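Dronden Community Board > Local News > Rescue at the Stadov footbridge

millrace_kid
8 December 2024
Did anyone else hear about the rescue at the Stadov footbridge? A delivery rider saw a boy go into the canal, dropped his bike on the path and went in after him. He got hold of the kid's jacket and kept his head up until two people on the bank reached down with a dog leash and a scarf. Both were taken to the hospital and both were home the same night. My sister lives over the bakery on the Magsi side and saw the end of it from her window.

The local paper says the boy is 10. The radio said 5. I'd like to know which is right, but either way the rider deserves a lot of credit. The water there is deep and the wall is straight up and down. You can't climb out without help.

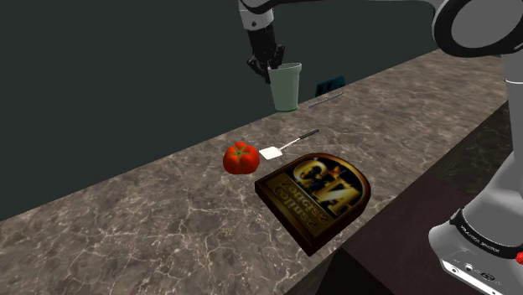

My sister says the rider had lost a shoe and was asking people to look for his phone. Somebody gave him a coat. She didn't know him and I haven't seen his name anywhere yet.

oldlock16
Good for him. I walk that path every morning and there's one life ring between the footbridge and the lock, and the rope has been missing from it since July. I reported it. I got an email saying it had been passed on.

tansy_b
The boy is 10. He goes to the same school as my nephew. The radio got it wrong and fixed it on the later news.

Please don't post his name if you know it. The family has asked for some quiet.

Harrow Lane
I'm glad it ended well, but I don't think people should be told to copy this. The fire service always says to stay out of the water, call, and throw something that floats. A lot of drownings are two people because the second one went in to help. He was lucky.

millrace_kid
Throw what? oldlock16 just said the ring has no rope.

Harrow Lane
A ring without a rope still floats. It would have kept the boy up until somebody came.

oldlock16
It would if you could get it off the post. The clip is rusted. I tried it myself when I reported the rope, and I had to use both hands and still couldn't shift it.

pedalman
I ride for Nurer, same as him. We aren't supposed to leave the bike or the order, and some people in our group chat were worried he'd be marked down for the missed delivery. He told the chat that the depot called him the next day and said he's being paid for the full shift. They're also replacing the phone. I'm putting that here before somebody starts a rumor.

He's a decent swimmer, by the way. He used to race. So I don't agree that it was only luck.

Harrow Lane
Fair enough, I didn't know that. It's different if you can really swim. My point stands for everyone else. Cold water takes your breath away and being good in a pool doesn't fix that.

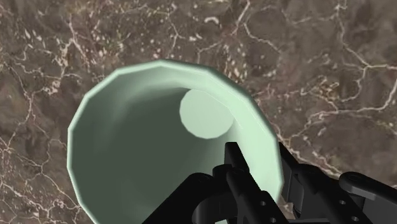
I did the bank rescue course at the Magsi sports center a few years ago. They had us lie flat on the edge and reach with a pole or a coat, so you can't be pulled in. The two people with the leash did exactly the right thing, and the paper gave them one line.

tansy_b
Agreed about those two. The woman with the scarf is a regular at the library, and she was pretty shaken up by it.

quaymark
The paper also says the canal wall is 300 yards long with no ladder. That's wrong. There is a ladder by the old grain store. It's on the far side and hard to see under the ivy, but it's there.

oldlock16
There was a ladder. The bottom rungs are gone. At low water you couldn't reach it.

quaymark
When did that happen? I used it in the summer to get a ball out.

oldlock16
No idea when. I looked at it this morning and they're gone. I'll take a photo tomorrow if it's not raining.

pedalman
Some of the riders are chipping in for a new bike. His was still on the path when he went back for it but the front wheel was bent. There's a jar at the Nurer depot counter if you want to add something. Cash only.

millrace_kid
Thanks, I'll stop by. Is the depot open in the evening?

pedalman
Until 10. Use the side door, the front one sticks.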